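Category: Project Notes > Demonstration Data > Minutes
Print this page | E-mail this page

Lenstead data collection group
Minutes of the April meeting

Present: Ha-neul Yoo (chair), A-yeong Bang, Kamrul Rathnayake, Gun-woo Seok (minutes)
Apologies: Ok-hee Yook

The meeting opened at 10:15.

1. Minutes of the last meeting
Accepted with one change. Under item 4, "Esby room" should read "Lenstead room." Gun-woo will correct the copy on the shared drive.

2. Episode count
Kamrul reported that the set now holds 3,977 accepted episodes. Of these, 984 were added after the March meeting. The target for the period was 900. A further 17 episodes are on hold. In those the tracking drops out partway through, and Kamrul wants to look at them by hand before they are thrown away.

A-yeong asked if the count includes the early episodes recorded with the old finger pads. It does. Ha-neul would like them tagged so they can be left out of a training run. Kamrul to add the tag.

3. Balance of tasks
Kitchen-type tasks (toy microwave, basket, plate, towel) are well ahead of everything else. Desk tasks are behind. Ha-neul said the last trained policy was good at picking up and poor at anything that needed reaching into or under furniture, and she thinks the data mix is the main cause. Kamrul was less sure and pointed to the wrist view, where the target is often hidden in the last part of a reach.

Agreed: for the next period, at least half of all new episodes will be desk tasks. No new kitchen objects until the two groups are closer.

4. Speed of demonstrations
A-yeong has compared operators. Some people do the bread task twice as fast as others, and the fast ones leave almost no pause before closing the fingers. Halvorsen, who run the training, have asked for a short, steady approach. Everyone is to slow down before contact. Failed grasps followed by a clean second try should be kept and marked "recovery." Failed grasps with no second try are to be deleted at the end of the session, by the operator.

5. Marker cubes and calibration
Two-handed work needs both cubes readable for as much of the episode as possible. Ok-hee sent a note ahead of the meeting saying that under-desk reaches lose the cube when the wrist turns too far. She suggests starting each reach with the cube faces turned back toward the head camera. Agreed to try this for one week and compare dropouts.

Calibration is to be run at the start of each session and again after any break of more than an hour. Gun-woo noted that this was skipped twice in March.

6. Faces and bystanders
Faces are still being blurred before upload. A-yeong checked a batch and found no misses. Ikbridge, who store the files, have asked for the blurring log to be sent with each batch. Kamrul will set this up.

7. Room
Gun-woo asked that object start positions be varied more. The basket has been in nearly the same place for many sessions. Operators should shift at least two objects between episodes and write down the layout number.

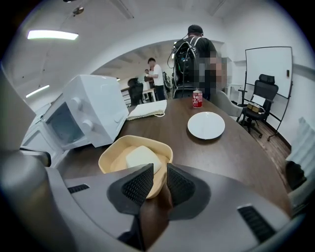
Work with the hand-held grippers, Lenstead room
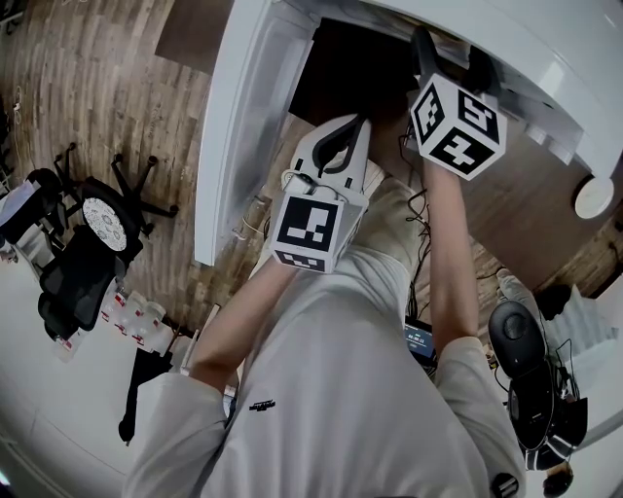
8. Other business
Spare finger pads are running low. Ha-neul will order more. A-yeong asked for a second charger and this was approved. Kamrul will be away for the first part of May and A-yeong will accept episodes while he is out.

Actions
Kamrul: old-pad tag; review of held episodes; blurring log
A-yeong: one-page note on approach speed
Ok-hee: dropout comparison
Gun-woo: layout sheet; correction to the last minutes
Ha-neul: finger pads, charger

The meeting closed at 11:20. Next meeting in May, same time.

Recent items
- Minutes of the March meeting
- Episode naming rules, revised
- How to mark a recovery
- Halvorsen training run: first results
- Esby room booking form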